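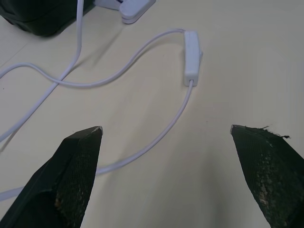 Bonjour à toutes et à tous,

Ma lampe de bureau m'aura occupée une bonne partie de l'automne, et comme plusieurs d'entre vous m'ont répondu gentiment la dernière fois, je me permets de revenir avec la suite. J'ai d'abord regardé du côté du fil, comme on me l'avait conseillé. Le cordon est blanc, avec un petit interrupteur en ligne, blanc lui aussi, tout simple, et c'est souvent par là que viennent les ennuis sur ces modèles à pince. On a vite fait de soupçonner l'ampoule alors qu'il suffit de suivre le câble à plat sur la table, sans le tordre, et de voir où il se croise avec les autres.

Je reprends le message de Ruan, pour celles et ceux qui l'auraient manqué :

> Le 29 octobre 2022, Ruan Gumede a écrit :
> Bonjour, pour une lampe à col souple, je commencerais par
> l'interrupteur du cordon. La mienne, une vieille Giltow,
> clignotait dès qu'on touchait au fil. Débranche tout avant
> d'y mettre les doigts, bien sûr ! Et dis-nous comment tu
> l'as placée, parce qu'une lampe trop près des yeux, c'est
> la migraine assurée au bout de 2 heures.
> Amitiés, Ruan

Merci Ruan, tu avais vu juste pour les yeux ! Je l'avais serrée beaucoup trop près de mon cahier, et je finissais mes soirées les paupières plissées. Je l'ai reculée vers le fond, devant la mallette noire et le carton où j'ai posé ma casquette beige (celle qui porte encore son étiquette, je sais, je sais). Pour la lumière en tout cas, je n'ai pas à me plaindre – elle est franche, bien blanche, et je me demande même si ce n'est pas un peu trop pour écrire.
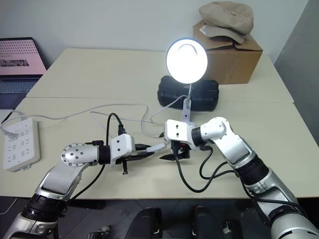
La lampe allumée, devant la mallette noire.

Reste la question de l'inclinaison. Avec un col souple, on est tenté de le tordre dans tous les sens, et ma grand-mère me l'aurait défendu tout net. Je préfère désormais choisir une position et m'y tenir, la tête un peu penchée vers l'avant. Je vous laisse juger de la courbe, et du petit liseré bleu pâle de l'abat-jour, qui m'a fait l'adopter tout de suite. 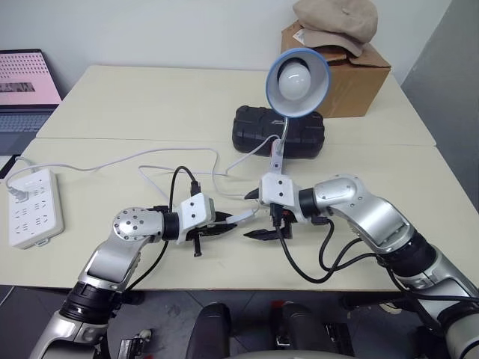

CE QUE J'AIMERAIS SAVOIR

Quelqu'un a-t-il essayé une ampoule plus douce pour le soir ? Et faut-il, selon vous, glisser un bout de feutre sous la pince pour ménager le plateau ? Je vous lis avec plaisir, même longuement – vous me connaissez.

Bien amicalement à tous,
Hélène

Ce site utilise des cookies pour mesurer la fréquentation des archives. Accepter | Refuser

Commentaires (2)

Mado : Du feutre, oui, sans hésiter. J'en ai mis sous la mienne en janvier et je n'ai plus la moindre marque.

Bernard T. : Très joli, le liseré bleu. Pour le soir je prends une ampoule plus chaude, mon épouse coud à côté et elle s'en trouve bien mieux.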